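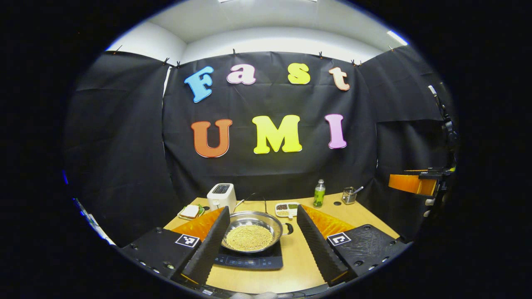 Fornar Hand-Held Gripper: Kitchen Work Practice Pack

Cooking is one of the best things you can teach an arm to do, and one of the easiest to record badly. The Kitchen Work Practice Pack is our written standard for anyone using the Fornar hand-held gripper around hobs, pans and food, and we're really pleased with how the new edition came out! It's shorter than the old one, the checklists fit on a single card, and the section on markers has been rewritten from top to bottom.

What's in the pack

Printed handbook, spiral bound, wipe-clean cover
Bench card with the start and stop checks
Log sheets, pad of 500
Spare marker sheet for both base plates
21 sample task plans, from toast to fried rice

Setting up the bench

Lay out everything the task needs before you pick up the gripper, and leave it where it is until the set is finished. Keep the cooktop's control strip facing the operator, so the off icon is always within reach of the free hand. Power cables go behind the appliances. If one has to cross the table, route it clear of the heating zone and tape it down. Pan handles point to the side, never out over the front edge.

Both square markers have to stay clean and flat. A smear of oil across one corner is enough to spoil a take, so wipe them between runs (a dry lint-free cloth is fine, no solvents please).

Fingers and heat

Foam-covered fingers may hold a handle or a utensil. They may not rest on a hot rim or touch the cooking surface. The pack sets a limit of 9 minutes for continuous work over a live burner, followed by a check of the foam and the pads behind it. Any shine, hardening or lifting at the edges means a new set goes on.

If there's an arm mounted at the same table, park it and lock it out while a person is working by hand. This rule has no exceptions in our Indville shop and we'd love to see it become normal everywhere.

Food

Anything touched by the fingers is test material and goes in the bin at the end of the day. Lunch is kept in another room. Label seasonings and bottles by task number on the log sheet.

Ordering

Item code GK-1,000. In stock at Indville and at our Gurulstead counter. Orders placed by 25th November include the spare marker sheet in the heavier matte stock. Owners of the October edition can get the new bench card free, just send us the code from the inside cover.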